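3. Message timing and store loyalty in the Husulcombe panel

3.1 Background

Retailers have long sorted customers by age and income. The loyalty card made it possible to sort them by what they buy and when they buy it, and most of the work since then has dealt with the choice of offer. Less has been written on the hour at which an offer is sent. Botha, in an earlier working paper from this project, argued that timing explains a good part of what is usually credited to the offer itself. The present section tests that claim with data from one regional grocery chain, Kramer, and its loyalty program in Husulcombe.

3.2 Sample and procedure

Kramer gave us access to the purchase records of 124 households that had agreed to take part. Each household had held a card for at least a year and had shopped in the Husulcombe store in the month before the study began. The records were stripped of names and addresses by the chain's own staff before we received them. Messages went out through Hokumero, the mailing system the chain already used, so that nothing in the look of a message would strike the reader as new.

Households were placed in one of two groups. The morning group received its weekly offer at 7 a.m. and the evening group at 6 p.m. The offers were the same in both groups and covered household goods, dry goods and kitchenware. No offer was worth more than the price of a single item. We dropped households that changed their contact settings during the study, which left 100 for the analysis.

Baluyot carried out follow-up interviews with 27 of these households in January. The interviews took place at home, usually in the kitchen, and followed a short written guide. People were asked which messages they remembered, what they had bought in the same week, and whether they connected the two. Notes were typed up the same evening and coded by both authors separately. Where our codes differed we went back to the notes and settled on one.

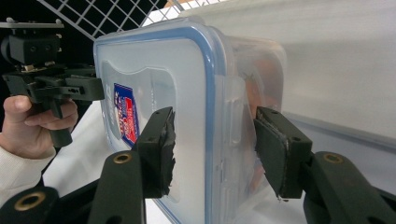

Figure 3. Food storage container with a blue-rimmed lid.

Does the hour of sending matter if the customer does not open the message until later?

It matters less, but the effect does not vanish. A message sent at 6 p.m. and opened the next morning was still followed by a purchase more often than one sent at 7 a.m. and opened the same morning. Several people told us that they clear the morning's mail quickly and without much thought, while anything left over from the night before gets a second look.

3.3 Results

The evening group used more of its offers than the morning group in every product class. The gap was widest for kitchenware and narrow for dry goods, where most households buy the same few things whatever they are sent. Household size made no clear difference. Distance from the store did, and people who lived farther away were slower to respond in both groups.

Recall was poor. Of the people interviewed, few could name the latest offer, and some described one from a rival chain, Drundov. Even so, the purchase records of these same people showed that they had used Kramer offers during the study. We take this to mean that stated recall is a weak guide to response - a point that bears on the many surveys in this field that rely on it alone.

3.4 Limits

The panel is small and comes from one town. Card holders who agree to share their records may be more attached to the store than others. We also had no control over messages sent by Drundov, which ran a campaign of its own during part of the study period. Open times were recorded by Hokumero only when the reader's device allowed it, and for the remaining messages we used the time of the next purchase in their place. Section 4 repeats the main comparison without those messages.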